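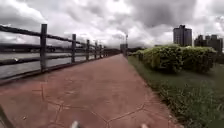

The river path, fence side, with the far shore across the water.

Posdale River Path Group
Minutes of the July meeting

I'm taking the notes again, so apologies in advance for the wandering. We got going at 6:30 with a decent turnout and far too many cookies. Last month's minutes were accepted with one correction: I had the Brelel bench going by the boat ramp and it's meant to go by the upper parking lot. Fixed!

1. The paving

Most of the evening went on this, as I think we all knew it would. The question is whether the red stamped concrete wants cleaning, sealing, or leaving alone for another year. It has that mottled look now, darker in places and paler in others, and opinions in the room were split. A couple of people like it that way and said it looks more like real stone with a bit of age on it. Others remember how red it was when it was new and would love to see that again (I'm in this camp, for the record).

We have one quote so far, from Kovalchuk, for a wash and a clear sealer on the whole stretch from the upper lot down to the boat ramp. They'd want the path closed for 2 days. There was a long side conversation about whether sealer gets slippery in the rain, and whether the stamped joint lines give your shoes enough to hold on to. I said I'd call and ask if they can do a test patch first, somewhere out of the way. Agreed to get a second quote from Sevico before we vote on anything.

2. The fence

Everybody still likes the fence, and the rustic look got several kind words. One member asked whether it could be swapped for metal railing, and that idea didn't get far. The feeling was that the posts and rails suit the river and you can see the water through the gaps, even from a stroller or a wheelchair, so why block it up. We do want someone to walk the length of it and give each post a good push before the fall. I volunteered, and two others said they'd come along if we do it before it gets hot, so we're meeting at 7 in the morning at the upper lot. Bring gloves and something to write on.
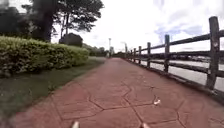 Also under this item, we talked about whether bikes should be asked to keep to the hedge side so that people can stop at the rail and look at the river without getting clipped. General liking for the idea, less liking for more signs. Paint on the concrete was suggested and there was an actual groan. Parked until next month.

3. Grass and hedge

Lots of praise for the hedge, which has been kept beautifully flat on top, and I was asked to pass our thanks to the city crew in writing. (Will do this week, promise.) The lawn strip is fine too. The only request was for a cleaner edge where the grass meets the paving, because it goes a little soft and wavy and the dirt ends up on the path after rain. We'll ask if an edger could be run along it once a month.

4. Litter and sweeping

The spring cleanup filled 67 bags counting the picnic area, and we'd like to beat that in the fall. Someone asked if we could have another trash can halfway along, as it's a long walk to carry a sticky wrapper. I'll put it in the same letter to the city. We have nearly enough grabbers, but please bring back the ones in your garages!

5. Money

Still enough in the account for the bench and the plaque. We can't pay for sealing out of our own pocket, so if we go that way it's a grant application, and I'd be very glad of help with the form.

6. Anything else

A request for an evening walk while the light lasts, cloudy or not, ending with ice cream at the boat ramp. Passed without any discussion at all.

To do before next time: me, the Kovalchuk call and the city letter. Fence walkers, the posts. Whoever has the folding table, we need it back for the August meeting. Finished at 8:10, cookies gone.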